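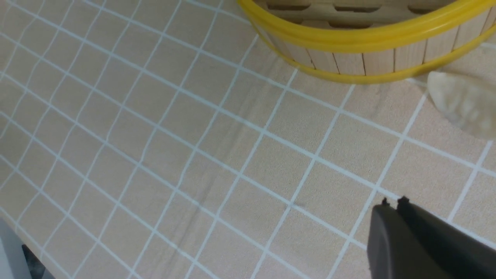
Ruben Verschueren asked whether the tiles have to be oiled before dumplings are set down on them. They do not, provided the dumplings go into the basket promptly. For longer waits, dust the surface lightly with starch.

Steaming in a round basket

Line the rack with baking paper and punch holes in it, keeping clear of the rim. Uncovered slots let the steam through; a solid sheet blocks it and the bases stay raw.

Bring 800 ml of water to the boil in a pan slightly narrower than the basket. The water must sit at least 2 cm below the rack.

Place the dumplings pleats upwards, with a finger's width between them – the wrappers swell and will tear if they touch. Cover and steam for about 8 minutes. Frozen ones need 4 minutes more.

Check the water between batches and top up with 200 ml from the kettle. Cold water stops the steam.

Afterwards, rinse the basket without detergent and stand it on its side to dry. Wipe starch off the tiles and grout with a damp cloth before it sets.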